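**Nota de prensa. Asociación de usuarios Lubis, septiembre**

Ivier asegura que su tarifa Vultosis rebaja la factura de internet en casa «desde el primer mes». Lubis ha revisado 407 facturas enviadas por sus socios y no ve tal rebaja: en 91 de ellas el recibo subió. 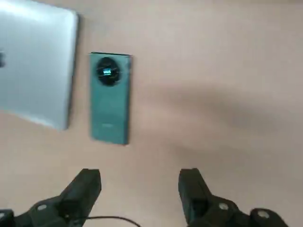
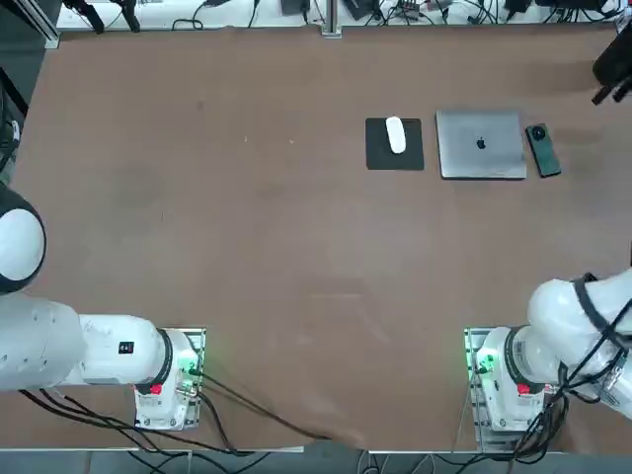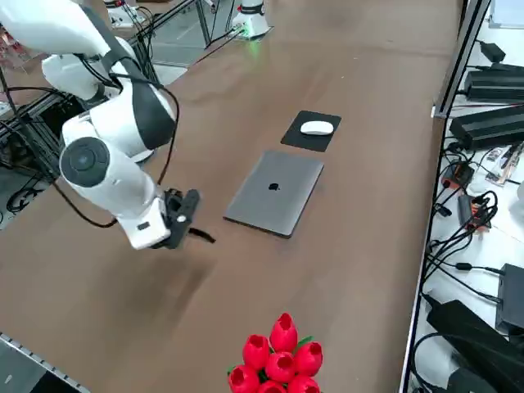 ¿Pueden los clientes marcharse sin pagar?

Depende de la fecha del alta. Quien firmó hace más de tres meses queda libre; el resto se enfrenta a una penalización de alrededor de 200 euros, que el contrato menciona solo en un anexo.

«Nos piden confianza y no enseñan las cuentas», afirma Fitriani Wibisono, portavoz de Lubis. Ivier remite a un estudio propio que, por ahora, no ha publicado.

Contacto: Andor Vass, prensa de Lubis.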